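Five stems, one small vase

I have been trying to get tulips right for most of May, and I would like it on record that the tulips started it.

It began with a vase. I bought it at Prelby, the secondhand place with the bad parking, where I had gone for a lamp. The vase was on a shelf of things that had clearly been gifts. It is yellow, it is glass, and it is small enough that I could carry it to the register in the same hand as my keys. The lamp turned out to be missing its entire middle, so I went home with a vase and the beginnings of a problem, namely that I had to put something in it.

I am not a flower person by upbringing. We had a plastic fern. So I did what people do, and bought a book, Bianchini on cut flowers, 200 pages of which 59 concern water. Bianchini has views on water. Bianchini has views on the temperature of water, the depth of water, and the moral character of anyone who leaves the same water in for a third day. I skipped to the chapter on tulips, which is short and sounds tired.

The gist is that a tulip is going to do whatever it wants. It keeps growing after you cut it. It bends toward the window. You can set one dead upright at breakfast and find it by supper leaning out over the side like somebody trying to overhear the next table. Roses stay where they are put. Roses are staff. Tulips are guests.

Which colors, and how many

The stall at Vanness sells tulips in bunches, wrapped so tight that you have no idea of the colors until you are home and committed. I wanted pink. I got pink, mostly, plus a dark one that I would call red-purple and the stall would call "mixed." There was also one very pale bud, nearly white, on a thin stem that had gone a bit brown. Every bunch has one of these. I suspect they are distributed by hand.

A sensible person with a small vase would use the three pinks and put the others in a glass by the sink. I know this because it is exactly what Bianchini says to do. Three stems to a narrow neck, one tall, one middling, one low, and leave it alone. The "leave it alone" part is in italics.

So the three pinks went in. The tall one leaned left, the next one held out at mid-height, and the little one sat down by the rim and sulked. I thought it looked fine. I thought it looked like something a person might have done on purpose. And then there were the other two, lying on the wood, and I started to think about them.

The case for the dark one is that it makes the pinks look pinker. The case against it is that it makes the whole thing look like it has a plot. The case for the pale one is pity. I don't know that there is a case against pity, except that you end up with a lot of pale tulips.
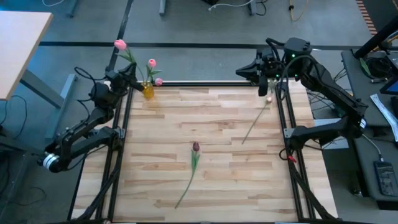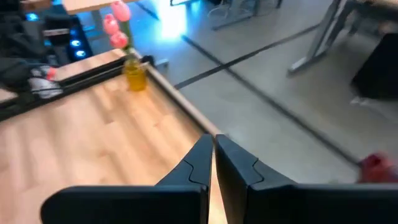 The pinks in the yellow glass, up in the corner.

What I would do differently

Put the vase somewhere other than a corner, for a start. I like a corner. It feels safe, and you are less likely to catch the thing with your sleeve. But a tulip in a corner has only so many directions to go, and every one of them is out.

I would also cut the stems shorter. Everybody says this and I never do it, because once you cut a stem it stays cut, and I have the same feelings about haircuts. A small vase wants small flowers. If the tall one is much more than twice the height of the glass, the glass starts to look like a shoe.

Strip the lower leaves, too. Bianchini wants them all off below the waterline and most of them off above it. I think that's severe. A tulip with no leaves looks like a drinking straw that has had some news. I leave a pair on each and accept that the water will go cloudy sooner, and that I will be judged for it on page 40.

As for the water itself, I keep it cold and shallow and I change it when I remember. I tried the Zelotis flower food that comes in the little packet, and I can report that the tulips lived just as long as they would have otherwise and that I got powder in the butter. A penny in the bottom is supposed to help. I have put in a penny. I have also put in 20 minutes of reading about why the penny doesn't work, and I left it in anyway.

The dark one, by the way, is still under discussion. On good days I think it should go in at the back, low, where it can be moody without bothering people. On other days I think it deserves a glass of its own, something clear and plain, on the windowsill, with the pale bud for company. They don't match, but neither did the couple who gave us the plastic fern, and they are still married.

Prelby had a second vase, I should say. Green, same size, chipped at the foot. I've been past twice since and it hasn't sold. If it's there next time I'm giving it the two leftovers and calling it a collection.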